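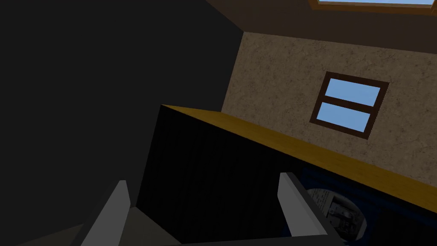

Wrist view, sim room, fingers open near the black cabinet. Disc in the blue area past the right finger.

Sim bench notebook — May
Entered by Kanokwan Khunthong, 4:40 pm

Search this notebook Go

Going through the wrist camera stills against the labeling rules before we hand anything to Flallitberg. Rules were written for the level bench cams and it shows. Wrist cam rolls all over the place, so "top", "left of", "behind" mean one thing in the room and another in the picture. Pick one. I say picture, always, and room terms only if the annotator writes "in the room" in front.

Rule 1 as it stands: name every object in view. Bad rule. Got back "tin can" for the round thing by the right finger. What you get in the still is a pale disc with small dark marks, half behind the finger. Could be a lid, could be a label. Write "round printed disc" and stop. If the scene file says what it is, that goes in the scene column, not the view column. Two columns, never merged. Akik merged them last round and we couldn't tell afterward what the camera had and what the file had.

Rule 2, dark regions. Big charcoal surface takes up most of the left side, no detail at all. Annotators hate leaving a blank so they write "door" or "wall". New wording: "dark surface, not identified". Allowed, encouraged even. Don't brighten the still to find out, the policy doesn't get a brightened one either.

Rule 3, gripper. State open or closed, state what is nearest, and leave out intent. "About to grasp" is banned. "Reaching for" banned. One still can't tell you that, and the Ulari set is full of it. Pull the joint log if you need to know where the arm was headed.

Same complaint for contact. Finger overlapping a thing in the picture is not finger touching the thing. Contact flag comes from the sim and only from the sim. Somebody (me, once) set it by eye.

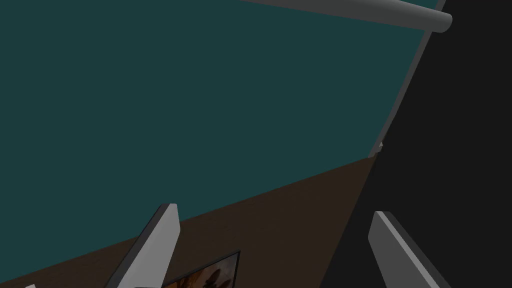
Fragments are where the rules really run thin. Tiny pale bit sticking out from behind the gray strip, just above the corner of the brown surface. Kanaujia guidelines want a box on anything visible. I'd box it, class "unknown", and mark occluded. Not a guess at a class. A wrong class is worse than unknown and it takes longer to find later.

Framed picture on the brown surface: label the frame and picture as one object. Don't label what's printed inside it. The petal shapes are not a plant for our purposes, same as a sky in a window pane isn't a light source. Needs its own line in the doc, it keeps comming up.

Gray bar over the teal panel — "bar" or "cylinder" is fine. "Handle" says what it's for, so scene column only. Teal panel is "panel".

Materials: "wood-like" OK for the brown one. No species, no veneer. It's a render, there is no wood.

Numbers for the record. 1773 stills in the batch, 800 in the first pass. Second reader on every one where an unknown is used, and the two readers don't see each other's labels until both are locked. If they disagree, it goes down as unknown. No tiebreak by whoever is more senior.

To do
- reword 1, 2, 3 and add the printed-content line
- ban list into the form itself so it rejects on save
- ask Flallitberg if they want picture terms or room terms, tell them picture
- version number on the rules sheet, last one went out with none
- redo my own early ones, I used "behind" for everyhting

Still open: does a finger that's mostly out of view count for open/closed? Leaning yes if both tips are in. If only one tip shows, take it from the log and say so in the notes field.

Notebook questions: Kanokwan Khunthong, sim bench | © Sim bench notebook, internal use | Back to top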